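Emcombe's seed library is back, and it has twice the room
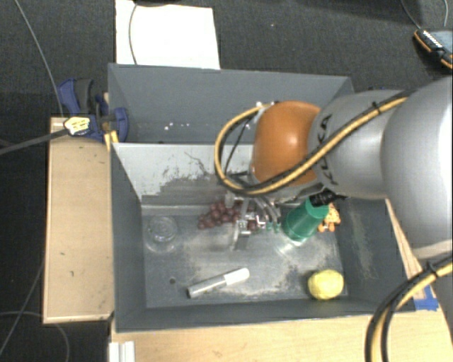
Gardeners in Emcombe can borrow seeds again from this month, after the town's seed library reopened in the old ticket hall on Lombardi Street with longer hours, a proper sorting room and more kinds of bean than most of us knew existed.

The library closed in January when the lease ran out on its first home, a single room above the chemist's. For a while it looked as if the whole collection might be split up between allotment societies. Instead it has moved down the hill, almost intact, and the new place is a joy to walk into. There are drawers along the whole of the back wall, each with a handwritten label, and a long counter where you can spread out your packets and change your mind as often as you like.

For anyone who hasn't used it before, the idea is very simple. You take home up to eight packets in a season, grow them, let a few plants run to seed, and bring some of that seed back in the autumn. No money changes hands. If the slugs win, or you go on holiday at the wrong moment and everything bolts, you won't be fined or told off. Bring back what you can, or bring something else you've saved, and the drawers fill up again.

The collection now stands at 3000 packets, and plenty of it is local. The Emcombe Purple pea is there, a tall old climber that was thought lost until a jar of it came to light in a shed clearance, and so is a squat yellow tomato known only as the Station Yard. It ripens early and splits if you so much as look at it, but the flavour is wonderful and it never seems to mind our cold springs. There is a lettuce from the Mill Lane plots that stands right through a mild winter, too, and at least one leek that has been passed from one garden to the next for longer than anybody has kept records.

A good many of the newer arrivals come from Drudenberg, our twin town, which has run a seed exchange of its own for years. A parcel came over in spring with climbing beans, black radishes, a dill that grows to shoulder height and a cabbage called Flestia that the Drudenberg growers swear by for pickling. Flestia had a trial bed at the Mill Lane plots last year and did so well that the spare heads were left in a crate by the gate for people to help themselves. They were gone by teatime! Seed is limited, so it's one packet per household this season, and it would be lovely to see some of it come back.

Seed saving can sound harder than it is, and the library is keen to get beginners going. Peas, French beans, lettuce and tomatoes are all easy, as they mostly look after their own pollination and come true year after year. Those drawers have a green spot on the label. Squashes and the cabbage family are trickier and will cross with whatever next door is growing, so they carry an orange spot, and the desk will talk you through the fuss of keeping them apart. If you do want to have a go with Flestia, you'll need to leave a few plants standing over winter and net them when they flower – and make sure there's no sprouting broccoli gone over in the next plot.

There will be free practical sessions through the summer, five in all, starting with how to pick and dry peas and ending with the gloriously smelly business of fermenting tomato seed in jars. Children are welcome at every one of them, and the pea session in particular is mostly shelling and rattling things in sieves, so it ought to suit small hands. Places don't need to be booked, but do bring a few old envelopes and a pencil.

Local schools can ask for a growing box as well, with seed, labels and a short set of notes for four crops that will be ready before the end of term. Last year's boxes went to sunflowers, radishes, peas and pot marigolds, and the marigolds are still coming up along the railings by the infants' entrance.

The library is open on weekday afternoons from two o'clock until half past six, and on the first weekend of the month from ten. The door is the blue one beside the bicycle racks, with a ramp on the car park side. Seed returned in the autumn should be dry, in paper and never plastic, and marked with the variety and the year it was picked.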